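Posting my notes on the Stavon handheld gripper kit here, as a few people asked. We have it on trial at Paltgate until the end of November.

What you get: two grippers, a marker cube for each, cables, a charger and a hard case. Software is a separate download from Cellberg, who sell the kit.

Setup took Catrin Gwilliam and me most of a morning. The grippers paired on the first try. Calibration didn't, and we ran it 5 times before it held. The manual skips a step on page 81 (restart the app after you save the marker map).

The jaw pads are the best part. Textured rubber, wide V shape. They hold soft things well. Thin flat things are harder, and I dropped a lot of paper.

Weight is fine for short sessions. My wrists were sore by the afternoon. Catrin's weren't, but she takes more breaks.

The gripper cameras are very wide. You get the table, the wall and the ceiling all at once, with a lot of bend in the straight lines. The software expects that and corrects for it.

Pictures from the table work. The first is from overhead, the rest are from the gripper cameras.

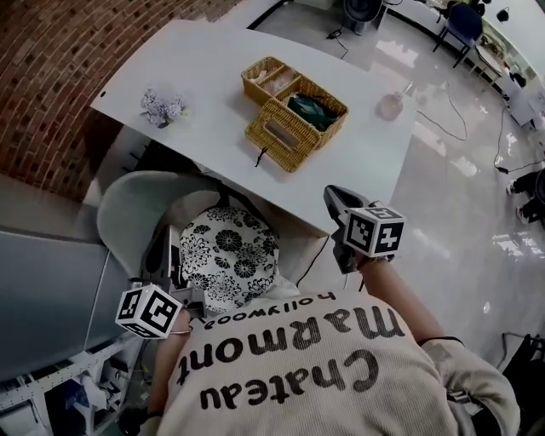
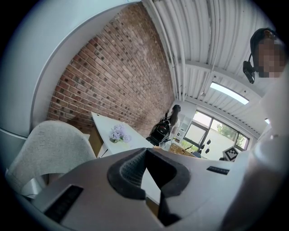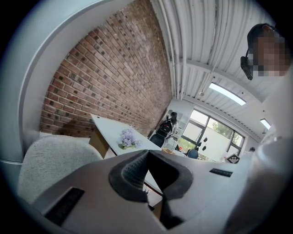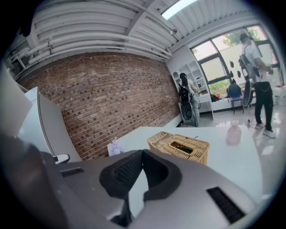
Photos: Huw Gape / Paltgate

Support has been decent. I wrote to Cellberg twice and got a real answer both times, the slower one after 2 days.

Compared with the Rowlands kit we used last year: better pads, better app, worse case. The foam in the lid is already coming unstuck.

Would I buy it? Yes for one pair. I'd want the manual fixed before ordering the 5 pairs we have in the budget. Catrin is sending them our list of corrections tonight.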